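Section 8: Laying out your bench for the Bomix board

I used to tip everything out in a heap and hope for the best, so trust me, a few minutes here will save your colourful language for later!

1. Put the actuators (the little metal-bodied ones with the black leads) in one yellow bin and the round red boards in the bin below it. Leave the leads a bit loopy, with the white plugs where you can grab them.

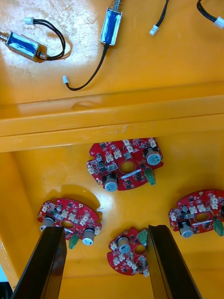 2. Set your steel tray in the centre of the table, with a pair of bins on either side. I like a pale tabletop for this, as dropped screws show up nicely.
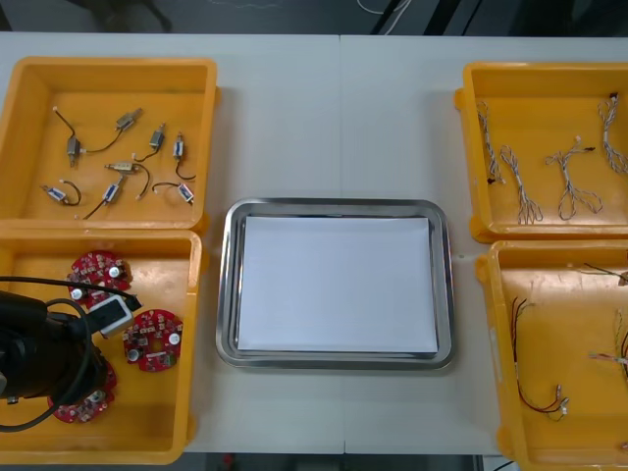

Na Truslow
Bench set-up and kit guides

3. Spread the actuators out so they don't touch. Tangled leads are a pain, and I've yanked a plug clean off by rushing.

Caution: never lift an actuator by its lead. Pick it up by the body, and keep your fingers off the plunger.

4. Check the boards while they're still in the bin. Look for bent pins in the white connectors
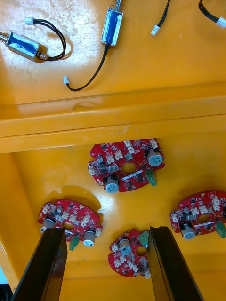 and give the tall capacitors a quick once-over too, in case one's leaning. Any dodgy board goes straight back in its bag, labelled 2691.

5. Line the tray with a sheet of plain white paper and lay one board on it, face up, holding it by the edges.
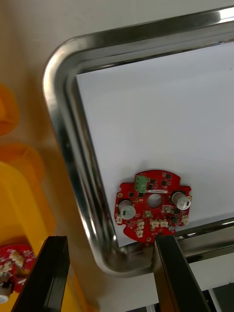

I swap the paper whenever it gets grubby (old printouts are fine if the back's clean). One board at a time, please, even if you've got up to 70 to get through before the arvo's over!

Note: leave everything unplugged until you've finished Section 9.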